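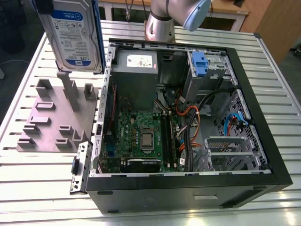 Figure 2. Demonstration cell on the open day, with an opened desktop tower on the slatted table and the fixture plate to its left.

4.2 Open day at the Skondomholm site

The cell was shown to visitors in March, in two sittings, morning and afternoon. 24 visitors signed the sheet, of whom 19 returned the feedback card. Mostly staff from repair shops and council recycling yards, a few students. The Olitz planner was run in the same version as in Section 3, no retuning for the day. Settings as in Table 1 except the approach speed, lowered at the request of the site.

The task was kept narrow. Opened tower, side panel already removed, arm works from above. Visitors were told beforehand which parts the planner treats as targets (drives, memory, power supply) and which it leaves alone. The processor was out of scope, as was the graphics card. Loose cables count as obstacles in Olitz, which several visitors thought odd, as in their own shops the cables are the first thing to be cut. We come back to this in Section 5.

Iddrisu Quartey ran the cell and Beverley Sowerby gave the talk and took questions. Questions were written down by hand and grouped afterwards, so the wording below is ours and not the visitors'. No audio was kept.

Most asked about variation between cases. A yard handling 2,000 towers a year sees few of the same model in a row, and drive cages differ a great deal – some take a plastic rail, some screws only, some a hinged bracket that has to be swung out first. The Nartey part library holds cage layouts by maker but its coverage is thin for older machines. One visitor offered to lend cases from his own store, and we have since taken him up on it.

Second group of questions: reach and clearance. The gap between power supply and drive cage is the tightest place the planner has to deal with.

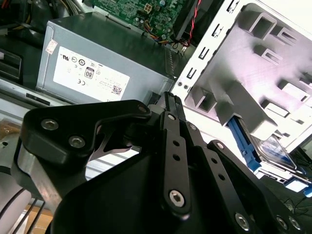 Finger width sets the limit there, more than arm reach does, and the Zamivon simulation had been too kind on this point. It models the fingers as plain boxes and leaves out the linkages behind them, so a pose which is clear in simulation may still foul the cage wall. Visitors who work with their hands saw this at once. Two of them asked why the case is not simply turned round, a fair question. Turning is allowed by Olitz but costed high, and the cost was set early on with out much thought.

Third, speed. Comments on the cards were blunt: "slow", "my lad would be done by now". Speed was not a goal of the study, but the lowered approach speed will not have helped and we should of said so in the talk.

Cards were scored by both authors seperately and differences settled by discussion. We make no claim beyond this group. Visitors chose to come, and had an interest in the work already – the cards are best read as a list of things to fix. Changes made to the cost terms as a result are given in Section 5.1, the revised finger model in 5.2.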